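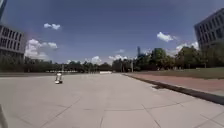 Figure 1. The plaza, with its slab joints and the line of trees at the back.

Shortcuts and Straight Lines: How People Cross a Campus Plaza
Aurelio Tejada, Davina Munro and Cameron Yule
Project report, Introduction to Public Space
Submitted 21 February 2022

1. Why we did this

Our first proposal was a study of all the public squares in the city. Our instructor, Morven Innes, wrote "with what army?" in the margin, so we picked one plaza and one question: do people walk where the designers expected them to?

The reading list was firm that they don't. Planners lay down paths at right angles, walkers cut the corner, and a dirt trail shows up in the grass to embarrass everyone. A paved plaza leaves no such trail. Shoes do nothing to a slab that a student can measure with a ruler (Cameron tried), so we had to stand there and watch.

2. Method

We watched for 5 days in December, which was Davina's idea and which she has been reminded of since. Each day had 2 sessions, one in the morning and one at lunch. Every person who crossed was drawn as a line on a paper map. We left out cyclists, dogs, and a man who walked in circles on the phone for most of one session and would have ruined the averages.

Lines were sorted into 3 groups: direct (door to door, no bends), edge (keeping close to a building), and wandering. The last group was named after an argument over whether "indirect" sounded more scientific. It did, but the maps were already labeled.

3. Results

We recorded 2,482 crossings. Most were direct, as the reading list promised. Edge walking was the second largest group and went up sharply whenever the wind did. On the worst morning almost everyone hugged a wall, including the member of our team who was supposed to be drawing the lines.

Wanderers were few and mostly came at lunch, in pairs, holding food. They also stopped the most. Several stood talking in the middle of the plaza, and the direct walkers bent their paths around them without seeming to notice. We had no group for a direct line with a bump in it, so these were counted as direct.

4. Problems

Two of us drawing the same walker did not always draw the same line. We checked this on the second day and wished we had checked on the first. Our maps also say nothing about warm weather, when people might want to sit down, or about evenings, when we wanted to go home.

Rommel Bañez, who read our draft, asked whether we had talked to any of the walkers. We had not. It would be the obvious next step, and a short survey at the doors would do it. Morven suggested repeating the count in spring with the same maps and a fourth group for the people who go around other people. Davina has offered to pick the dates again.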